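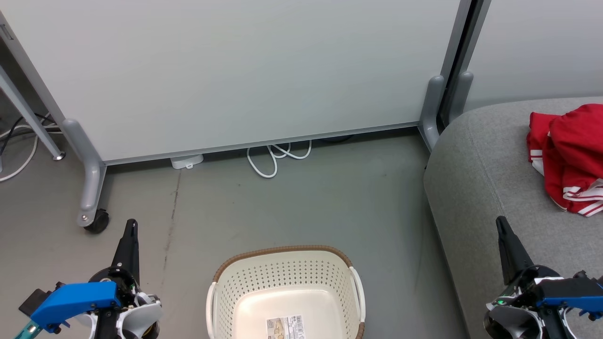

The board on its gray frame, bottom rail and one of the casters. Concrete floor, as always.

Kudo Rolling Whiteboard, the big one - my review after 15 weeks

Short version for people in a hurry (me too): good board, annoying casters, terrible instructions. Would buy again at the sale price. Not at full price.

Longer version.

Bought it for the studio in Darton. We teach evening sewing and pattern drafting, small groups, 6 people max, and I was sick of taping paper to the wall. Paper falls down. Tape takes the paint with it. Needed something I could draw a full size sleeve block on and then push out of the way when the cutting table comes out.

Paid 230 at Brirum, pickup not delivery. Delivery was extra and they wanted someone there all day. Fit in a borrowed van with the seats down, just barely. Do not try this in a hatchback. The box is longer than you think and it has no handles, only those little cut-out holes that tear as soon as you put any weight on them.

Assembly

Two people. The box says one. The box is wrong. You need somebody holding the panel upright while you get the side bolts in, and the bolts are short so there's no slack to play with. Took us most of an evening including a trip to find the right hex key, since the one in the bag was a size too small. Instructions are six drawings and zero words. Drawing 4 has the feet on backwards. We did it like the drawing, stood it up, it leaned like a drunk, took it all apart again. So: long side of the foot goes toward the front. Write that on your hand.

Tighten everything once, leave it a day, tighten again. Mine loosened up a bit after the first week and has been fine since.

Writing surface

Good! Better than I expected for the money. Markers go on smooth, no skipping, and it wipes clean with a dry cloth if you get to it the same night. Left a bodice draft up over a long weekend and had some ghosting in red. Red is always the worst. Came off with spray and a bit of elbow, no stain left that I can find.

Magnets hold but only the strong ones. The flat advertising kind slide right down with one sheet of pattern paper under them. Bought a pack of the little round ones, problem solved, another few bucks though.

Glare is a thing. Under our overhead lights the people sitting on the left can't read the top third. I angle it a bit and they can. Would of liked a matte option.

Casters

Ok. The casters. They roll fine on concrete, a bit loud. On the rug by the ironing station, forget it, you drag it. The locks are stiff enough that I use the toe of my shoe, and in sandals that hurts. One lock pops open by itself if somebody leans on the board, and somebody always leans on the board. Wrote to Kudo, got a new caster in the mail in around two weeks, no arguing, no photo demanded. Points for that. The new one holds.

They also pick up thread like you wouldn't believe. Not Kudo's fault, we're a sewing studio. Every couple weeks I turn it on its side and cut the thread out with a seam ripper. If you have pets, same deal with hair I guess.

Compared with the Cisetham

I had the Cisetham folding one in my last place. Lighter, stores flatter, cheaper. But it wobbled every time you wrote on it, and a curve you draw on a wobbling board is not a curve. The hinge went after one winter. The Kudo weighs a ton in comparison and doesn't move when I press. For drafting that's the whole game. If you only write class times and the wifi password on it, get the Cisetham and save the money.

Stuff I'd change
A deeper tray. Curved ruler falls off it constantly
Handles. Anything to grab besides the panel edge
Words in the instructions, please
Caster locks a human foot can work

Who its for

Teachers, small studios, anybody who draws big. You want a hard floor and a bit of ceiling height. Measure your doorway before you order, mine goes through tilted and I've scraped the trim twice.

The store page has 1,918 ratings on it and most of the one stars are about boxes arriving with a dented corner. Mine was fine, but I picked it up myself and opened it in the parking lot before signing. Do that.

Four stars. Will update in October when the fall classes start and it gets some real abuse.

Posted Saturday, August 10, 2024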